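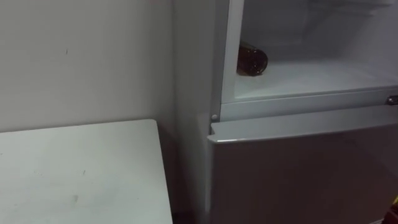
How long before a move should you stop buying food?

We stopped 24 days before the truck came, and for two people with normal cupboards this was the right time.

Posted December 11, 2022

In January my husband and I are leaving Jarby and going to live in Brusine, 1,000 kilometres to the west. His new job starts there, mine I can do from any table. We have moved before, but always inside the same city, when you can put half a jar of mustard in your bag and take it on the bus. This time Boltisum, the moving company, sent us a list of what they will not carry. No open food, no liquids, nothing from the freezer. My first feeling was anger, because of the vinegar. I own a lot of vinegar.

The truck comes in the first days of January, so today was the start. I sat on the kitchen floor with a pen and wrote down everything that can be eaten. I found dry beans that I bought in our first year here, when I believed I would become a person who soaks beans. I found three kinds of rice noodles, coconut milk, a bag of frozen peas that has served mostly for knees, and a very good tin of sardines which was a gift and which I was saving. For what, I don't know. 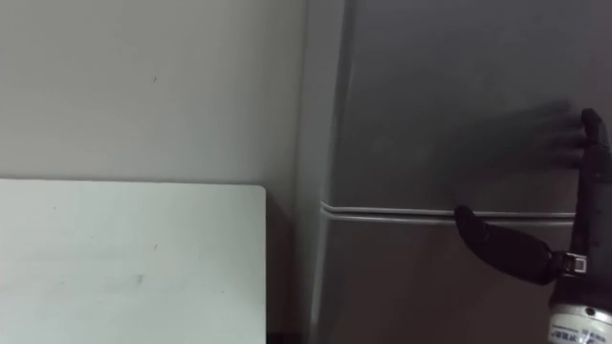 Photo by Ashwin Annamalai

The rule we made is simple. We may buy milk, bread, eggs and fresh vegetables. Everything else must come from the list. When something is finished I cross it out, and my husband is allowed to cross out too, but only if he has really finished it and not moved it behind something.

We did a smaller version of this in spring, when we had no plan to move and only wanted to save some money. I learned a few things then.

The first week is easy and even nice. You eat all the things you like. We had the good pasta, the good cheese, the dumplings. In the second week the meals become strange. I remember one dinner of barley, pickled beets and fish fingers. We ate it with the radio on and did not talk much about it.

So now I begin with the difficult things. Tomorrow is beans. I asked my friend Sum-yee Chang what to do with them, and she told me that old beans never become soft in a normal pot and that I should add a little baking soda to the soaking water. Her mother does it this way. She also said I should not expect too much.

Spices are another question. They are dry and light, so I think they may travel in our own car if the lids are closed well. I will put tape on each lid. The cumin I will give to the neighbours, as we have two bags and I cannot explain the second one.
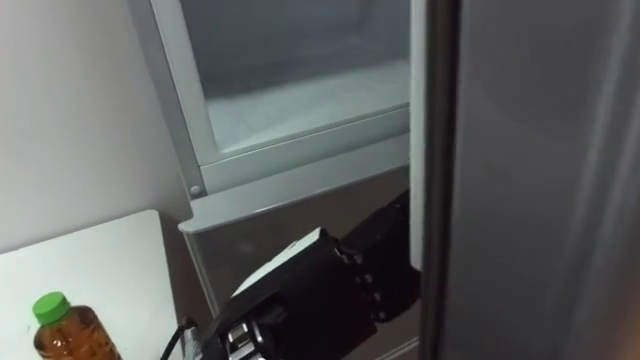 Fridge with the door open.

The cleaning I leave for the last two days. From the old apartment I remember that the rubber around a fridge door takes more time than all the shelves together. Warm water, a little dish soap and an old toothbrush are enough. After you turn it off, leave the door open with a towel on the floor, or the next people will get the smell as a present.

What I will miss is Kong, the small grocery on our corner. The owner keeps the flat parsley for me under the counter if I come after work, and in my first winter here he corrected my English very kindly, one vegetable at a time. I said "courgette" and he said "zucchini" and we did this for months. I have not told him yet that we are going. I wanted to tell him yesterday - I even went in without needing anything - but there was a line behind me, so I bought a lemon.

The lemon is not on the list. It counts as a fresh vegetable, my husband says.

If you know a recipe that uses a lot of vinegar and also coconut milk, please write to me in the comments. I will report about the beans.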